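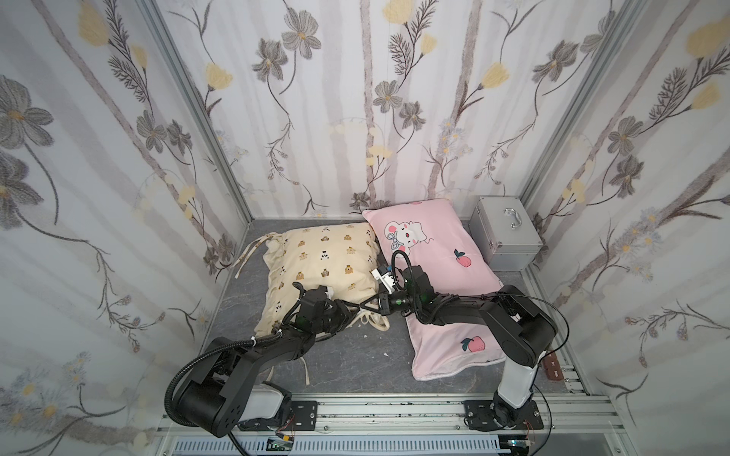
Wiremu Whitcombe writes that printed pillows should be put away by fabric weight and never by pattern, and that the gallery ought to say so at the outset. The suggestion has been adopted in the notes that follow.

Patterned Textiles at Home: Gallery

The Lostanex Household Collection lends pillows, covers and small furnishings to schools and community rooms. The present gallery concerns pillows with cartoon prints, which remain among the most requested articles on the list. There were 42 loans in the period ending in May.

Bears and pandas
Cream fabric printed with small brown bear faces and panda motifs, with a ruffled edge and cream ties. Borrowers are asked to gather the ties before folding or stacking – a loose tie catches easily on a hinge or handle.

Mouse and peaches
Light pink fabric with a white mouse in a pale blue bow, and two peaches with green leaves. The larger peach is placed toward the bottom edge.

Floral wall panels
Gray-blue flowers with yellow centers, ferns and winding vines over pale stripes. Rawiri Partington recommends a plain floor with any print of this density, and the marbled gray follows that advice.

Silver case
A boxy case with rounded metal corners and a carrying handle on the lid. Cases are lent separately from textiles and must be requested under list number 741.

Requests are received at the Trita desk until 4 p.m. Articles may be kept for nine days.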